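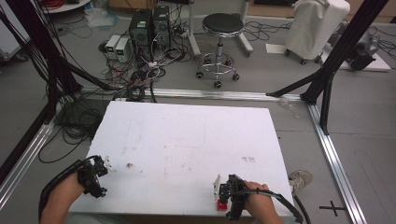 Sorex Hand-Held Gripper Pair: Review After a Month of Use

Home / Reviews / Grippers

Price as tested: $2,856 for the pair, with both finger sets
Bought from: Hoàng
Used at: Pratevcombe, two-arm bench
Replaces: Wistow trigger grippers

We bought the Sorex pair in April to replace a set of Wistow grippers that had developed too much play in the jaws. Both products do the same job. You hold one in each hand, do a task at the bench, and the camera and jaw readings are saved so that the task can be used later to train an arm. If you already own Wistows and they still close straight, I would read the section on fingers first and then decide.

We recorded 1,807 runs with the Sorex pair before I wrote this. Most were short pick and place jobs with small parts on a flat board. The rest were done on paper.

In the box

Two grippers, two cables, a set of thin fingers, a set of flat pads, a hex key and a bag of screws. There is no printed manual. The PDF covers wiring and calibration well enough, but the page on changing fingers shows an older version of the mounting block, and the screw goes in from the other side on ours. It took me a while to work that out.

Handle and weight

The handle is a curved black piece that comes up over the wrist. It spreads the load better than the straight Wistow handle, and my forearm was less tired at the end of a session. I can work for 30 minutes before I want to put them down. With the Wistows I was stopping sooner.

It is not a good fit for everyone. A coworker with smaller hands has to shift her grip to close the jaw all the way, and when she does that the gripper rolls a little. You can see the roll in the recordings. Sorex lists a smaller handle on its site but it has been out of stock each time I checked.

Cables

The grippers are wired, and this is my main complaint. The cable is stiff and comes off at a point where it wants to hang over the near side of the work. On a bench with a raised edge it catches. We ended up working low, with the board down inside the rail frame, and letting the cable loop off the side. That helps, but you still have to check where it is before each run. I lost a whole batch on a Tuesday to a cable that had slid across the board and was pushing the part.

The Wistow cable is thinner and softer. It also broke on us twice, so I can't say it is better overall.

Thin fingers

These are the ones I use most. They are good for small parts that sit flat on a surface. The tip gets under an edge without much fuss, and you can see past it while you work. They are weak side to side. If you press down hard and drag, the tip bends and the part shoots out. Go in straight and close slowly.

They also show dirt quickly. Wipe them before you record if your training data cares about color. Ours does.

Flat pads

The black pads are wider and much stiffer. They hold boxes, bottles and cloth well. They are poor at picking up anything low. On paper I could get a sheet to buckle between them and then pinch the fold, but it took several tries per sheet and I would not plan a task around it. A single sheet lying flat is hard for any gripper of this shape, and the Wistow pads were no better at it.

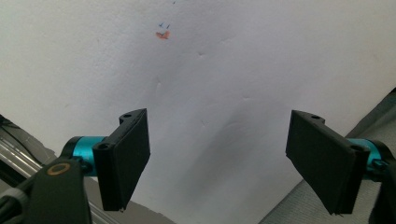

Gripper camera view with the black pads open over a sheet of white paper. The bright cyan parts are the hubs that join the pads to the arms.

Camera view

With the pads on, both fingers stay in the picture when the jaw is open, and the space between them is clear. That is what I want from a camera in this position. Small pen marks on the paper can still be made out near the top of the view, though they are tiny.

There are two things to watch. First, the gripper can throw a soft shadow onto the work right between the fingers, and on white paper it shows. Moving the lamp changed it but did not get rid of it. Second, the cyan hubs are very bright. They look nice on the bench, but they are the strongest color in the view by far, and I would have picked black. I asked Hoàng if a plain set could be ordered and was told no.

Calibration

You open and close each jaw fully, press the button, and repeat. The PDF says to do this once a day. I do it after every finger change too. The opening reading was off by up to 20 percent the one time I skipped it after going from thin fingers to pads. The software gave no warning.

Joints

No play in the jaws so far. The screws on the pad mounts did loosen in the second week. I put a drop of thread lock on them and they have stayed put.

Good
Comfortable curved handle
Both finger sets included
Open view between the pads

Bad
Stiff cable in an awkward spot
Finger change page is out of date
Bright hubs
One handle size in stock

Rating: 4 out of 5

I am keeping the pair. The Wistows are now spares, and I have ordered a second set of thin fingers from Sorex. Delivery is quoted at three weeks.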